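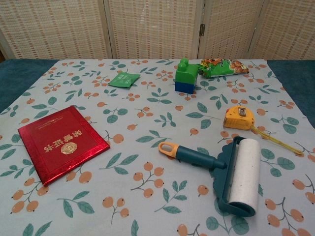 Figure 1. Objects on the patterned cloth, chest-height camera, folding screen behind.

Home and Shared-Shop Robot Builds
Handout 4: Before you trust the demo
Notes by Theda Eichhorn

Reading for this session: your own build log, all of it, including the pages you skipped writing. If you have no log, start one tonight and bring two pages.

1. Where we left off

Last time we finished the frame and the shoulder joint of the bench arm, which the shop calls Druvstead for reasons that go back before my time. Most of you left thinking the hard part was done. I disagree. A frame that stands up and a shoulder that turns tell you the screws are in. They tell you very little about whether the arm will ever pick up a thing you care about.

Today's subject is the table. I mean the plain question of what is lying on it, what the camera makes of that, and how much of what you read online about home-built arms survives contact with it.

2. The claim, as it is usually made

You have all seen the videos. A hobby arm on a white desk picks up a foam cube and drops it in a cup. The caption says the thing can handle household objects. Ask these questions before you believe it:

How many tries were made, and how many were shown?
Who put the cube down, and was it put in the same spot each time?
What was the background?
Was there anything on the table that the builder would have been embarrassed to miss?

Miroslava Skála ran 30 tries on her own arm in June with the cube always on a taped mark, then 30 more with the tape gone and the cube set down anywhere within reach. She has asked me not to quote the second score until she has repeated it. Fine by me. I would like more people to be that slow about publishing.

3. Reading Figure 1 as a builder

Start with the cloth. Orange berries, thin dark stems, teal leaves, over and over. If your detector works by color blobs, every berry is a candidate. The lint roller has a teal frame and an orange-yellow grip, so it shares two color families with the print. A threshold tuned on a white desk is going to have a bad day with that. Work out for yourselves which of the objects you could separate by color alone. I think the red booklet is a fair bet and I would not put money on much else.

Now the tape measure. The case is rounded and could be gripped from above by a decent two-finger hand. But the tape is out, running diagonally across the cloth, with a hook tip at the end. Is that one object or two? If your software draws a box around it, most of the box is cloth, and the middle of the box may not be a place you want to close your fingers. Several of you wrote "grasp at box center" in your plans. Please go back and look at that line.

The booklet is flat. Flat things are miserable for small grippers. You either slide them to an edge, or lift one side with a fingertip, or use suction, and a metallic finish throws reflections that a cheap depth sensor can misread. It is also upside down to the viewer, so any text reader you bolt on needs to cope with inverted Chinese characters. I have heard "we'll just read the label" in this room more than once.

The snack packet lies with its left end touching the toy blocks. Touching objects are where simple segmentation gives up – green packet, green top brick, and a blob that covers both. The little green sachet, off to the left, does not help. And a crinkled packet may change shape when you squeeze it, so your second grasp is a different problem from your first.

4. What we will do in the shop

Bohumila Koubek has the Savance gripper on loan to this group until the end of the course. It opens to 62 mm. Measure your object before you design a motion for it. Last term someone spent an evening tuning a grasp on a box that could not physically fit.

Steps for the bench session:

a) Power the motor supply off and the logic supply on. Check that the arm reports its position while limp.
b) Move it by hand through the path you intend. Write down where it binds.
c) Set the current limit to the low value on the card taped inside the Matoušek controller lid.
d) Power on, one hand on the stop button, and run the path over an empty bench.
e) Only then put an object down. One object, on plain paper.
f) Repeat on the patterned cloth, same object, same spot.
g) Add a second object touching the first.

Log every try. A failed try gets a line with the same care as a good one, and "weird" is not a failure category. Use missed, slipped, wrong object, collision, or stopped by hand.

5. On the numbers people bring me

Fengying Zhong's Grastidstead log from the previous group has 188 entries and I still consider it the best one we have. She changed one thing at a time and dated each change. Compare it with the log that jumped from entry 12 to "works now". I have no idea what worked, or when it stopped.

My own position, for what it's worth: I have yet to see a home-built arm under 300 dollars that I would leave alone with a table like this one. I would be glad to be shown otherwise, with a log.

6. For next time

Jozefína Oravec will go over wrist wiring and strain relief. Bring your cable lengths.

Written work, one page: choose two objects from Figure 1, describe how your gripper would approach each, and say what you expect to go wrong first. Due August 21, 2020, on paper, in the tray by the drill press.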